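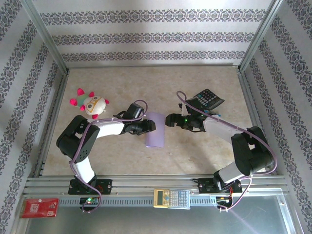
Marnoraの作業台。レールに2本のアーム。

Marnora よくある質問

問い合わせが重なってきたのでまとめます。急いで書いてるので順番はばらばら。論文に書いてあることは短め、書いてないことは長め。足りない分は随時追加。最終更新は10月。

Marnoraって何の研究ですか

両腕ロボットで薄くて柔らかいものを扱うときの「持ち直し」の学習。紙、フォームシート、布あたり。片方の手で押さえて、もう片方でつまんで、離して、またつまむ。この「離して、またつまむ」のところだけを別扱いで学習させる、というのが提案です。方策全体を新しくしたわけではないです。ベースは普通の模倣学習。

何が新しいんですか

収録したデータを、指が接触した瞬間と離れた瞬間で区切る。区切りの前後の短い区間に重みをつけて学習する。以上。ネットワークの構造はいじってないです。査読でも「これだけ?」と言われました。これだけです。

区切りの検出は指の開き具合とモーター電流から自動でやります。人手のラベルは検証用の一部だけ。自動の区切りが人手とずれる場所はだいたい決まっていて、シートが指の間で滑ったとき。電流がなだらかに落ちるので「離した」のか「滑った」のか区別がつかない。未解決。

名前の由来は

よく聞かれるけど特にないです。サーバーのディレクトリ名がそのまま残った。

データは何本ですか

収録が772本。学習に使ったのが400本。残りの内訳も聞かれるので書いておくと、検証用に取り分けたもの、操作ミス、時刻同期がずれていたもの、途中でレール側の設定を変えてしまって混ぜられなくなったもの。最後のがいちばん多い。もったいないけど混ぜると明らかに悪くなりました。

400本を選んだ基準は

時刻同期が取れていること、シートが台の上で終わっていること、持ち直しが一度以上入っていること。きれいな動きだけ選んだりはしてません。迷ってる動きもそのまま入ってます。むしろ迷ってる収録を抜いたら持ち直しの開始が遅くなって、位置ずれにも弱くなった。理由の説明は論文の考察に書いたけど、正直あれは仮説です。検証してない。

評価はどうやりましたか

300試行。実機のみ。シートの初期位置と向きをあらかじめ乱数で決めておいて、その表の通りに置く。条件の順番も混ぜてあります。置く人と判定する人は別。

成功の定義は「指定の面が持ち上がった状態で両手の把持が成立していること」。途中で落としても時間内に戻せたら成功に数えてます。ここは意見が分かれるところで、落とした時点で失敗とする数え方の表も付録に載せました。順位は変わらないけど差は縮みます。

で、結果は

提案手法の成功が三分の二。重みづけなしの同じ方策が半分。比較に使ったSaavedra(うちの前の手法、学習なしの手順ベース)が三分の一。

ただSaavedraは巻いた紙みたいに形が安定しているものだとかなり強いです。シートがぺたっと寝てるとだめ。なので「学習のほうが全部上」と読まれると困る。表の下のほうも見てください。

カメラは何台使ってますか

作業台を見る固定のカメラと、手首のカメラ。方策への入力は全部使ってます。手首だけでも動くけど、受け渡しの直前で相手の手が見えなくなることがあって、そこで止まる。固定だけだと今度はつまむ深さが決まらない。両方必要という普通の結論です。

深度センサは?

使ってません。途中まで試してやめた。薄いシートの端が台の面に溶けてしまって、情報が増えた気がしなかった。センサの選び方が悪かった可能性はあるので、深度が役に立たないという主張はしてません。

力覚センサは?

なし。モーター電流だけ。つけたほうがいいのは分かってます。手首が重くなるのと、配線をこれ以上増やしたくなかったのと。次の版で再検討。

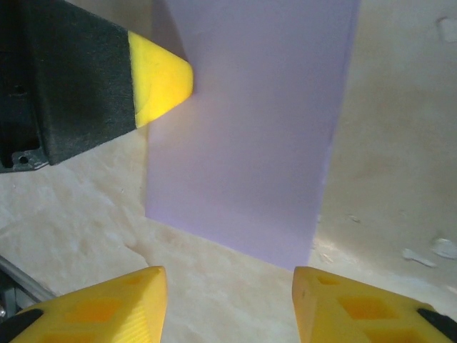

文 Embla Berge(Skitwood研究室、Avville) / 手法と実験条件の項を担当

ここから先は細かい話。再現実験をやってる人向けです。

片手で支えてもう片方が取りに行く動作、順番は固定ですか

固定してません。左が先の収録も右が先の収録もある。方策がどっちから行くかは初期位置でほぼ決まるようで、シートが真ん中にあると迷います。迷ったまま両方が同時に近づいて押し合いになる、というのが失敗の型としていちばん目立つ。左右反転でデータを増やすのもやってみたけど、台の周りが左右対称じゃないので固定カメラの絵が嘘になる。手首カメラだけ反転する版も試しました。そっちは少しまし。採用はしてません。

指先の形は結果に影響しますか

します。かなり。樹脂の指で、四角いくぼみがいくつも入った軽い形のものを使ってます。先端が細いほうが薄物の下に入りやすいけど、立てたシートに横から当てたときに倒しやすくなる。幅広にすると逆。いまの形はその間を取っただけで、最適化はしてないです。

黄色なのは?

背景と見分けやすいので。色を変えた比較はしてません。「指の色を変えたら動かなくなった」という報告をもらっていて、たぶん本当だと思ます。学習データに他の色が入ってないので。色の揺らしはもっと強くかけるべきだった。

シートの色や材質を変えたらどうなりますか

色は、近い明るさなら大丈夫。台の面に近いベージュ系だと端を見失います。材質のほうが厄介で、硬い紙で学習した方策に柔らかい布を渡すと、つまむまではいいけど持ち上げた瞬間に垂れて、そのあと何もできない。逆方向、柔らかいもので学習して硬いものを渡すほうがまだ通ります。混ぜて学習するのが無難。

区間の重みはいくつにすればいいですか

設定ファイルの初期値のままで。上げすぎると持ち直しをやりたがるようになります。必要ないのに離してつかみ直す。見てて不安になる動き。下げすぎれば普通の模倣学習に戻るだけ。

区間の長さのほうが効きます。短くすると接触の瞬間だけになって近づき方を学ばない。長くすると全部が区間に入って意味がなくなる。操作者の速さに依存するので、自分たちの収録でつまみ動作の平均時間を出して、それに合わせてください。スクリプトは配布物の中にあります。READMEに書き忘れてた。追記します。

重みの代わりに該当区間のデータを複製してもいい?

いいです。ほぼ同じ結果。ただバッチの作り方によっては同じ収録がをを何度も並ぶので、シャッフルの単位に注意。収録単位で混ぜてると偏ります。

収録の操作者は何人?経験者?

慣れた人とそうでない人の両方。人ごとに分けた学習もやりました。慣れた人だけのデータは動きが速くて区間検出がよく外れる。電流の立ち上がりが急すぎて、接触の前から接触扱いになる。慣れてない人のほうがこの方法とは相性がいいという、ちょっと言いにくい結果です。

操作者に指示したこと:
シートは台の外に出さない
両手が交差しそうになったら一度開く
やり直しは止めずにそのまま続ける
終わったら指を開いて待つ

指示しなかったこと:
どちらの手から行くか
どの角をつまむか
速さ

アームの較正はどのくらいの頻度?

朝と、昼休みのあと。電源を入れ直したら毎回。較正を飛ばした午後の収録が一式あって、それは丸ごと捨てました。指先の閉じ位置が少しずれるだけで、薄いものは平気で抜けます。厚いものだと気づかない。なので較正の確認は必ずいちばん薄いシートで。

指を閉じきった状態の値も記録してください。何も挟んでいないときの閉じ位置と、シートを挟んだときの閉じ位置の差がとても小さい。この差を方策が使ってるのか使ってないのかは調べ中。入力から指の開きを抜くと成功が落ちるので、何かには使ってるはず。
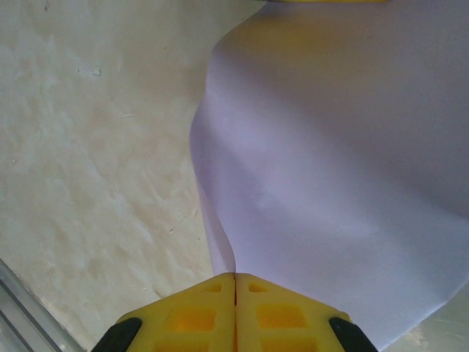 Sunil Haque:うちでも追試してます。区間の重みづけは確かに効きました。ただ、つまんだあとにシートがたわむ材料だと、離した瞬間の検出が遅れませんか。指が開ききってからようやく区切りが入る収録がかなりあって、そこを手で直したら成績が上がりました。自動検出のまま比較した数字は、提案側に少し不利に出ているんじゃないかと思います。あと区間の始まりより終わりのほうに重みを寄せた版、試されましたか。

返事が遅れてすみません。遅れます、はい。たわみが大きいと指とシートの接触がだらだら残るので、電流側の判定が後ろにずれる。こちらでも検証用に人手で区切った分では同じ傾向が出てます。全部を手で直した学習はやってないので、提案側に不利かどうかは何とも。手で直した版と自動の版を、同じ評価表で並べてもらえるととても助かります。

終わり側に寄せた版は試しました。離すのは上手になって、つまみに行くのが雑になる。合計では変わらず。材料によっては得かもしれない。設定ファイルの tail_bias がそれです。説明が一行もないのはこちらの不備。

失敗の内訳は公開してますか

してます。付録の表。多い順に、押し合い、つまみ損ね、持ち上げ後の滑り、時間切れ。押し合いは方策の問題、つまみ損ねは較正と照明の影響がかなり混ざってます。滑りは指の面の問題だと思う。時間切れは迷いの別名みたいなもの。

分類は動画を見て人がつけたもので、境目はあいまいです。押し合ったあとに滑ったのはどっちだという話で毎回もめる。最初に起きたほうで数えることにしました。

照明はどうしてますか

部屋の照明そのまま。収録の時間帯はばらけさせてあります。夕方の収録だけで学習した方策は朝に弱かった。薄い色のシートだと、面の上の影の入り方がかなり変わるので。影を減らす方向に行くか、いろんな影を入れる方向に行くか迷って後者にしました。

手持ちのアームでも動きますか

アームが2本あって、グリッパの電流が読めれば原理的には。電流が読めない機種の場合は指の開き具合だけで区切ることになり、滑りの検出はあきらめてください。学習済みの重みを別のアームにそのまま載せるのは無理です。試した人がいて、無理だったそうです。

手首カメラの取り付け角度が違うだけでも落ちます。載せ替えるより、少なくても自分の機体で収録し直したほうが早い。

少ないデータだとどこまで行けますか

300本に減らした学習もしていて、重みづけありなら落ち方は小さい。なしだと目に見えて落ちる。この比較が実は本文の主張にいちばん近いのに、紙面の都合で付録に回りました。評価の試行数と同じ数字でまぎらわしいですが別物です。学習300本、評価300試行。

それより減らしたときは乱数の種による差が大きすぎて、グラフは載せてるけど何も主張してません。あの曲線の途中で上がってるところに意味を見出さないでください。

シミュレーションは使いましたか

学習には使ってません。薄物の接触がどうしても合わなくて。アームの動作確認だけに使用。シミュレータのモデルは配布してないので「ファイルが足りない」という問い合わせは、足りないのでなくて最初から入ってないです。

言語指示には対応しますか

しません。シートを持ち上げて受け渡す、この作業だけの方策です。予定もいまのところなし。

コードとデータの利用条件は

研究利用は自由、引用をお願いします。商用は連絡ください。生の動画は容量の都合で要望があった人に個別に渡しています。学習に使った400本の変換済みデータは配布物に入ってます。使わなかった分も区切り情報つきで出してほしいという要望が来ていて、準備中。設定変更前の収録には印をつけて分けるので、くれぐれも混ぜないように。

論文の図と配布コードで区間の数え方が違うんですが

違います。論文は接触ごと、コードは手ごと。両手が同時に触れたときに数がずれる。成績には関係ないけど統計の表を再現しようとすると合わない。コードに論文式の集計オプションを足しました。古い版を持ってる人は更新してください。

続きの研究は

押し合いの対策を先に。片方の手がいま押さえる役なのか取りに行く役なのかを方策に明示的に持たせる版を回しています。まだ評価表を一周してないので数字は出せません。それと滑りの検出。指先にマイクをつけるという案が出ていて、モーター音を拾いすぎて苦戦中。

質問の送り先

配布ページの問い合わせ欄へ。機種名、設定ファイル、うまくいかなかった収録を一つ添えてもらえると返事が早くなります。設定ファイルなしの「動きません」は後回しになりがち。すみません。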